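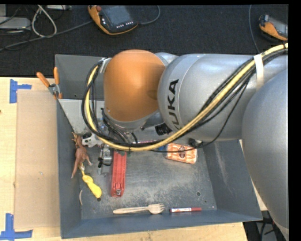 Home News Events Visit Support Contact
Search this site Enter keyword Go

Rakley Public Library to Extend Evening Hours and Open Local Newspaper Archive

RAKLEY, October. The Rakley Public Library will extend its evening hours and open its collection of local newspapers to the general public next month, the library announced today. The changes follow a review of how residents use the main building on Lambert Street and are the largest adjustment to the service since the reading room was refurbished.

Under the new schedule, the main building will remain open until 9 p.m. on weekday evenings. Closing time is currently 7 p.m. Weekend hours will not change. The children's room will continue to close at 6 p.m., although families may borrow and return children's books at the front desk until the building closes.

The newspaper archive holds bound volumes of the Rakley Courier and two smaller weekly papers that served the farming districts north of the town. Together they cover more than 100 years of local news, including council reports, school notices, court listings and advertisements. Until now the volumes have been available only by written request, and readers have often waited several weeks for an appointment.

"People ask us for these papers when they are tracing a grandparent, settling a question about a property line, or looking for a photograph of a street that has changed," said Oona Valtonen, director of the Rakley Public Library. "They should be able to come in after work, sit down with the volume they need and take their time over it."

The archive will be housed in the former map room on the second floor, which has been fitted with reading tables, adjustable lamps and shelving deep enough to store the large volumes flat. The room seats 12 readers. Seats may be reserved by telephone or at the front desk, and any seat not claimed within 15 minutes of the reserved time will be offered to other visitors. Elevator access is available from the Lambert Street entrance.

Some 60 of the oldest volumes are too fragile for regular handling and will remain in closed storage while repairs are carried out. Readers who need material from these years may submit a request form, and staff will supply copies of individual pages where the condition of the paper allows. There is no charge for the first 2 pages. A printed list of the affected volumes will be kept at the archive desk.

The library has also prepared a subject index to the Courier, covering births, marriages, deaths, businesses and public buildings. The index was compiled over several years from card files kept by former staff and is known to contain gaps, particularly for the years in which the paper changed owners. Readers who find errors are asked to note the page and column on the correction slips provided.

Funding for the additional hours comes from the library's operating budget. Shelving and furniture for the archive were paid for with a grant from the Arkia Fund, which supports reading and local history projects in the county. The repair of the fragile volumes is being carried out by Pridum Bindery.

An introductory session for new archive users will be held in the reading room at 6:30 p.m. on the first evening of the extended schedule. Staff will explain how to use the index, how to request a volume and how to handle older paper. No library card is required to attend or to read in the archive. Pens, food and drinks are not permitted in the room; pencils will be available at the desk.

Inquiries about the archive or the new schedule may be directed to the library's front desk during opening hours.

Comments

marjorie_k: Very glad about the later closing. I get off work at 6 and have been paying for holds I couldn't pick up in time.

Dale: Do the weeklies include the one printed out by the grain elevator? My uncle set type there.

Rakley Public Library: Dale, yes, it is one of the two. The early years are incomplete, so please check the list at the archive desk before reserving a seat.

T. Brandt: Can we photograph pages with a phone or is it copies only?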